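How to put a flat sheet on a bed so it stays put

By Chantelle Motaung
Last updated 27/01/2020

Fitted sheets are convenient until the elastic goes. When ours gave up I went back to flat sheets top and bottom, the way my aunt Nokuthula did it in the guest rooms at Munden, and I haven't bought a fitted one since. A flat sheet folds properly, dries faster on the line and can be turned end for end when the middle starts to wear.

The method below is for a bottom sheet on an ordinary mattress. The top sheet goes on the same way with one change, covered near the end.

What you need

A flat sheet large enough to tuck. Measure across the mattress, add the depth twice, then add another 30 cm on each side for the tuck. If the mattress has a thick pillow top, measure the depth with the topper on. Plenty of sheets sold as the right size are too narrow once a topper is involved.

A mattress protector, if you use one. Put it on first and smooth it out. Any ridge in the protector will come through the sheet.

Enough room to walk along at least two sides of the bed. If yours is pushed into a corner, pull it out a bit before you start.

Clear the bed

Take the pillows and doona right off and put them on a chair. It's tempting to shove everything to one side and work around it, but you'll end up tucking a corner of blanket in with the sheet. Check for phone chargers and anything else that lives near the pillows.

Spread the sheet

Find the wide hem. Most flat sheets have one deeper hem, and that end goes at the head. On a bottom sheet it matters less, but it's a good habit.

Stand at the foot of the bed. Hold the narrow hem with your hands a bit wider than your shoulders and let the rest fall forward over the mattress. Lift your hands quickly to chest height, then bring them down and let the air carry the sheet out. A heavy cotton sheet goes down in one or two lifts. Light polycotton floats off sideways and takes a few more.

Don't pull at the corners yet. Get the sheet lying more or less where it should be and look at how much hangs over on each side. One side is nearly always longer.
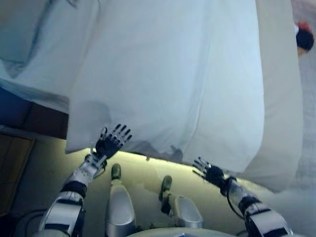
To even it up, hold the hem on the short side and give it a series of small tugs, moving along the length of the bed as you go. One big pull from the middle just makes a point in the hem and leaves the ends where they were. If there's a crease running lengthways, work it out now with the flat of your hand, from the centre towards the side. Fold lines from the cupboard are a different thing and will mostly drop out overnight.

Check the overhang at the head before you tuck anything. You want a good 30 cm to go under at that end, as this is where a sheet comes loose first.

Tuck the head

Lift the end of the mattress with one hand and slide the sheet under with the other, palm down so your knuckles don't catch on the slats. Go from the middle out to each side.

Fold the corners

1. Stand at the side of the bed, close to the head. Pick up the edge of the sheet a forearm's length from the corner.

2. Lift it straight up and lay it back on top of the mattress. You should have a triangle lying flat, with a tail still hanging underneath.

3. Tuck the tail under the mattress.

4. Hold the fold against the side of the mattress with one hand, bring the triangle down with the other, and tuck that under too.

The finished corner has a slanted fold at 45 degrees or near it. Lwazi likes his steeper, and it holds just as well.

Do both corners at the head, then go to the foot. Pull the sheet firmly towards you before tucking the end - this is the pull that takes the slack out of the whole length. Fold the two foot corners the same way, then tuck the long sides, starting in the middle.

The top sheet

Put it on with the wide hem at the head and the wrong side facing up, so the good side shows when you fold it back over the blanket. Tuck the foot, fold the two bottom corners and leave the sides loose. Tall sleepers may want a pleat across the foot: pinch up 10 cm of sheet, lay it flat and tuck the sides of the pleat in to hold it.

If it keeps coming loose

The sheet is probably too small. Measure it after washing, as cotton can shrink quite a bit in the first few hot washes. Sheet straps under the mattress will get you through until you replace it. I had a set on the spare bed for 3 years.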